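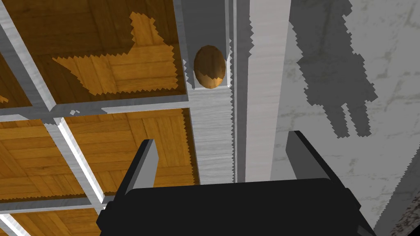
Pre-release check: Kotby planner stack, wrist-view policy in simulation
Prikow integration desk, 10 December 2022
Scope: software only. Hardware limits are signed off on another sheet.
Marks: OK / OPEN / FAIL. A mark with no comment counts as OPEN.

1. Simulator build matches the one named in the release note
OK. Hash compared by hand. The note itself still carries the September text in two places – fix before it goes out.

2. Random seeds logged for every episode
OK. 430 episodes, all with seeds, all replayable from the log.

3. Camera pose in the config agrees with the camera pose in the renderer
OPEN. They agree at start-up. I want them compared at the end of an episode too. The Vallska loader has rewritten transforms before without a warning.

4. Perception holds up under hard shadow edges
FAIL. The shadow boundaries in this build are stair-stepped, and the arm throws its own shadow on the wall with the fingers plain to see. The segmenter put a mask on that shadow in 6 episodes. The team's comment was "rare." Rare is a number, so write the number and the threshold next to each other and let the reader decide.

5. Textures randomized between episodes
OPEN. Wood, stone and tile all get swapped, yes. The claim that this carries over to a real kitchen has nothing attached to it. Either attach the test or strike the sentence from the note.

6. Gripper state reported correctly when nothing is held
OK for fingers open. Not checked for fingers closed on nothing, so please don't tick the whole line on the strength of half of it.

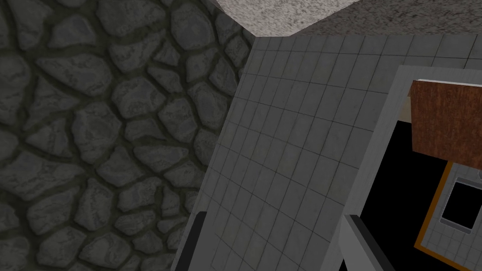 7. Depth estimate at steep viewing angles
OPEN. Tiled surfaces at a shallow angle are where I expect trouble, and the report only gives averages over all views. Split it by angle. Black openings need their own row as well: does the planner treat them as free space, as a surface, or as unknown? I got two different answers from two config files.

8. Collision margin applied to the finger tips
OK in the planner. The Hofstetter controller wrapper has its own margin and adds it a second time. Safe, but it explains some of the "unreachable" results blamed on perception.

9. Stop command honored during replanning
OK. Issued 30 times at random points, honored every time. Simulated clock only. I would not quote this figure to anyone standing next to an arm.

10. Watchdog trips when image frames go stale
FAIL. The watchdog checks that a message arrived. It does not check that the timestamp moved. A frozen image passes.

11. Success metric defined before the run
OPEN. A definition exists. The file was edited after the run started. Rerun with the file locked.

Result: not released. Items 4 and 10 block. Items 3, 5, 7 and 11 need a written answer, and "works on my machine" will be sent back. Retest on the same seeds first, then on fresh ones, logs to the Kotby folder.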